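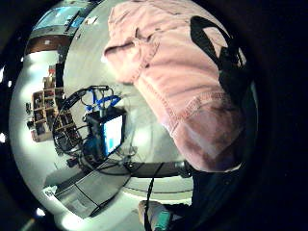 Detox teas need to go away. There, said it. I've been meaning to write this since last March when a friend handed me a box of something called Trotero Morning Cleanse and told me my liver would thank me. My liver did not send a card. And look, I get the appeal, I do. It's January, everybody feels puffy, the cookies are gone and what you want is to curl up under something big and pink and soft with a hot mug and be told it's all getting flushed out. Nice feeling. Worth maybe two dollars. The box was $20.

So what's in it. Senna, mostly. Read the side panel, small print, third or fourth ingredient after the pretty ones (rose hip, fennel, "mountain herbs" whatever those are). Senna is a laxative. An old one, works fine, your grandmother probably had it in the cabinet. Nothing wrong with it for a couple of days if you're stopped up. But drinking it every morning for weeks and calling the result a cleanse, that's a different thing. You lose water. You lose salts you need, potassium for one. The scale goes down three pounds and you're thrilled and then you eat a sandwich and drink a glass of water and it comes right back, because it was water.

You have a liver. You have kidneys. They do this all day long, for free, while you sleep even. If they stopped you would not feel "sluggish," you'd be in a hospital, and a tea bag would not be the treatment.

What gets me is the word toxins. Which ones? I asked. I wrote to Clular, who make the 14 day kit (well they call it two weeks, same thing), and asked them to name one. Just one toxin, any toxin, that leaves the body faster with the kit than without. Got back a coupon.

**January 2, 2009** and the health store on my corner already has the whole front window done up. Saltitz foot pads, the kind that turn brown overnight. They turn brown if you drip tap water on them too. I tried it over the sink. My feet were not involved. Next to that the Ruotsalainen birch sap, $56 for the large bottle, and a sign saying to drink it on an empty stomach. With that price you would have to.

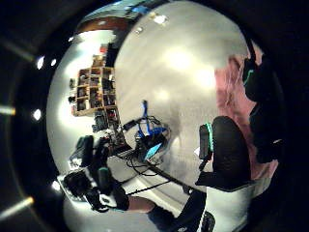

*Shelves and work table, lights on.*

Now the part where people get mad at me. Herbs aren't the problem. I grow mint, I drink chamomile most nights, I put ginger in everything when I have a cold and I'm sure it does somthing even if it's only making my nose run. Plants can be strong stuff, that's really my point. Strong enough to help is strong enough to mess with you. If you take blood pressure pills or a water pill or a heart pill, a daily laxative tea is a thing your doctor should know about, and hardly anyone brings it up because it's "just tea." Says natural on the box. So is poison ivy.

And the selling to older people, that I really can't stand. My mother is on three prescriptions. She got a flyer in the mail promising to take 300 days of "buildup" off her colon. Where would it be? Where is this buildup? Folks get a look up there with a camera all the time now, past 50 or so you're supposed to, and the doctor isn't finding ten year old hamburger.

What would I do instead. Boring list, sorry. Drink water when you're thirsty. Beans, oatmeal, an apple with the skin on. Go for a walk after supper even if it's cold, put on a hat. Skip the wine for a few weeks, thats the one thing your liver truly would like. Get to bed. If you're tired all the time, and I mean all the time, go get blood work and don't sit home sipping Trotero hoping. Could be thyroid. Could be iron. A tea won't tell you.

I'm 55, I've fallen for plenty of this myself, there was a grapefruit thing in the eighties I won't go into. Still have half the box of Morning Cleanse in the pantry. If anybody wants it for a science project, come and get it.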